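From: Angus Lockyer
To: Kestholm hardware list
Subject: Re: [kestholm-hw] memory in the old desktops

On Friday Prendergast wrote:
> Before I order anything, are the green-board desktops worth putting
> memory in? I have 5 of them on the shelf and one beeps at me and
> won't post. I tried both sticks. Also, do you pull the board out of
> the case to do it or can you get at the slots where they are?

Leave the board in the case. Lay the case on its side, unplug it, and move the power cables out of the way before you start. There is enough room to get at the slots. Open the latches at the slot ends all the way first. If a latch is half closed the module will sit on top of the slot and look fine from one side.
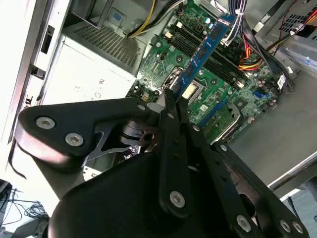
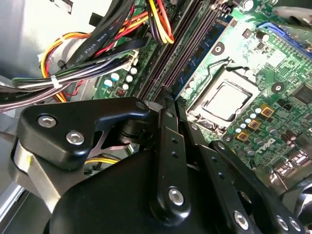
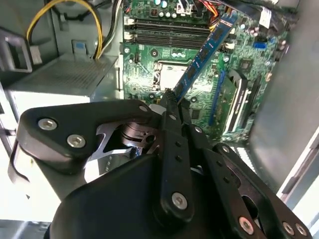 On the beeping one, try a single stick in each slot in turn, then the other stick the same way. Line up the notch before you push, and push on both ends. If it still beeps with every combination, clean the contacts with a dry cloth and go round once more. After that I would look at the processor seating. Don't touch the pads or pins in the socket, and put fresh paste on when the heatsink goes back.

As for whether it's worth it, I paid 166 for a mixed box of used modules from Fludilis in February and more than half were the right type. I wouldn't buy new for these. They do fine as print stations and for the Humura label software, which needs very little.

Send me the part number off the sticks you have and I'll check it against what is left in the box. The inventory sheet still has the beeping one as working, so please change that line if you get to it before I do.

Angus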